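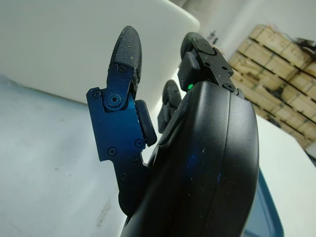 One reply to our first draft said that the rule on keeping hands clear reads fine in an office and falls apart the first time a part gets stuck between the fingers. Other replies made the same point in fewer words. We agree that the draft needs work from people who stand next to the equipment, and this call is for them.

Call for participants: Stestidden review panel, Bainbridge

Odside is looking for 12 people to join the review panel for the Stestidden rules, a set of shop-floor rules for working with multi-finger robotic hands. The rules cover setup, checks before a shift, clearing stuck parts, cleaning, and changing fingertips and contact pads. They are used at the Odside site in Bainbridge and at the Kimer packing plant. They sit under the safety standards and laws that already apply to robot cells and do not replace any of them.

The first draft went out to both sites and drew 827 written comments. Most were on four sections:

Section 2, Status lights. The draft says a lit indicator on the hand may not be taken as a sign that it is safe to reach in. Operators asked what they should go by in that case. The section needs a clear answer for each type of cell.

Section 5, Rubber parts. The draft calls for fingertips and pads to be wiped down and looked over "regularly." Several people asked for a fixed interval, and others want it tied to the material being handled.

Section 6, Screws and pivots. There is no agreed way to mark a screw that has been checked. The two sites do it differently.

Section 9, What may be stored near the cell. Covers pallets, bins, and cables that are not in use. The present wording is one sentence long.

What the work involves

The panel meets for 11 sessions, starting in June. Each session lasts three hours and is held in the training room at Bainbridge. Before each one you will get a section of the draft and the comments that belong to it, and you should allow an hour for reading. Two of the sessions take place at a cell with the hand powered down and locked out. You will be asked to carry out the steps as written and say where they don't work.

Nobody on the panel will be asked to test a rule on a moving machine.

Who can apply

You should have worked at least one year with robot grippers or hands, as an operator, maintenance tech, integrator, cleaner, or safety rep. Temporary staff may apply. You don't need to have written rules or procedures before. We want at least three people who clean or service the equipment, as the first draft was written without them.

You need to be able to read and discuss text in English. If you need an interpreter or large print, put that in your application and we will arrange it.

Managers with direct responsibility for an Odside or Kimer line can send written comments but cannot sit on the panel.

Pay

Participants receive $1,054 for the full set of sessions, paid in two parts. Odside and Kimer employees may attend on paid time instead. Parking is free. Travel from outside Bainbridge is refunded against receipts.

How to apply

Send one page saying what equipment you work with, what your tasks are, and one rule at your workplace that you would change. A resume is not needed. Leave out customer names and photos of customer parts.

Applications can be handed in at the Odside front desk in Bainbridge or mailed to the same address, marked "Stestidden panel." They must reach us by 24/03/2023. Everyone who applies will get an answer, and people who are not picked can ask to receive the second draft for comment.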